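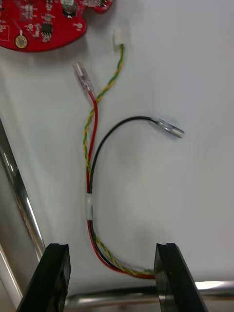 SECTION 4: HARNESS HANDLING
Landidau Student Robotics Course, Bench Guide

4.1 Scope
This section applies to all student teams using the Adard bench for the harness exercise. Teams must complete Section 3 before the gripper is powered.

4.2 Setting Out the Parts
1. Clear the white tabletop of tools and packaging.
2. Lay the harness flat. The twisted yellow and green pair should end near the red circuit board, with its white plug unattached.
3. Spread the red and black wires so that their sleeved spade terminals point away from each other.
4. Check that the clear tape still binds the wires partway along the harness. Replace it if it has lifted.

NOTE: Do not pull the twisted pair apart to gain length.

4.3 Gripping
1. Bring the fingers down at the bundled end of the harness.
2. Close at low speed. Stop when a finger touches the bundle, and check the alignment on the wrist camera view.
3. Complete the grip and lift no more than 38 mm on the first attempt.
4. Record the result on the team sheet.

CAUTION: Keep hands off the table while the arm is enabled. The board must remain disconnected from any supply throughout this exercise.

CAUTION: Never grip the harness by a terminal or by the plug.

4.4 Reporting
Damaged terminals are to be reported to Hertta Valtonen before the next team begins. Revised October 7, 2022.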